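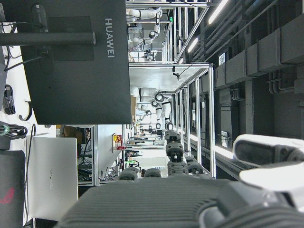 Last modified: 11 February 2026

Figure 2. Dark grey robot hand with jointed fingers; back of a HUAWEI monitor.

3. Coaching tenure and roster retention

3.1 Sample and sources

The analysis covers Canadian university football programs for seasons from 2000 onward. The unit of observation is the player-season: one athlete listed on one team's fall roster. After cleaning, the file holds 1205 player-seasons from three programs, referred to by the cover names Mina, Robles and Bremov. The programs asked that their real names be left out, and details that would identify them (conference, stadium, bowl appearances) have been removed from the tables as well.

Rosters were taken from printed media guides where these survived and from archived athletics pages where they did not. The two sources disagree most often on walk-on players, who tend to appear in the online roster after training camp but miss the guide's printing deadline. In those cases the online roster was used. Transfers were coded by Nerys Beddoe and checked independently by Gaurav Grewal, with disagreements settled by going back to game-day depth charts. All coding was done in Nuvinell, and the codebook is reproduced in the appendix.

A player counts as retained if he had eligibility remaining and was listed again by the same program the following fall. Players who graduated early, signed a professional contract or were medically retired are excluded from the denominator. A player who sat out a year and came back is treated as not retained in the first year and as a new entry when he returned. This understates retention slightly at Bremov, where academic leave was more common than at the other two.

3.2 Measuring tenure

Head coaching tenure is measured in completed seasons at the start of training camp, so a first-year coach has a tenure of zero. Interim coaches present a problem. Bremov played two partial seasons under an interim head coach who had been the defensive coordinator for years and who recruited a good share of the roster. Treating him as a new coach would suggest a break that the players themselves did not describe in interviews. We report the results with him coded as new, which is the stricter choice, and note where the alternative changes anything.

Whether a coach played for the program is entered as a separate variable. Hiring a former player is common in the university game, and athletic directors speak of it as a way to steady a locker room. It is hard to separate from tenure in a sample this small, as alumni coaches also tend to be given more time before they are let go. At Robles every head coach in the period was a former player, so the variable does no work there at all.

3.3 Results

Retention was lowest in the off-season following a head coaching change. The drop was concentrated among second-year players, and among them it was sharpest at the positions where a new offensive system changes the job most – quarterback, fullback and tight end. Offensive linemen were the least likely to leave. Several told us they had chosen the school for a position coach, and line coaches were often kept on when the head coach was replaced.

Once a coach had completed three seasons, further tenure was not associated with higher retention. The long-serving coach at Mina is a useful case. His program is widely regarded as stable, and he is now well into his second decade there, but his rosters turned over at much the same rate late in his tenure as they had in his fourth and fifth seasons. What did change was the timing. Departures early in his tenure came after spring camp in May, when depth charts were posted. Later departures came before it, often by agreement with the staff, which left room to recruit a replacement.

The number of starters returning is often quoted in season previews as a sign of a program's health. It tracked our retention measure poorly. A team can return nearly all of its starters and still lose most of its second string, and this happened more than once at Robles. The effect on the field usually showed up a year later, when the starters had graduated and the backups who would have replaced them were playing elsewhere.

3.4 Limits

Three programs cannot stand for the whole league. All have enrolments large enough to fill a roster from within their own province, and smaller schools that depend on out-of-province recruits may behave differently. Scholarship records were available only for Mina, so we cannot say how far money explains the departures at the other two. Interviews were held with players who could still be reached by the athletics office, a group that probably leans toward those who left on good terms – or did not leave.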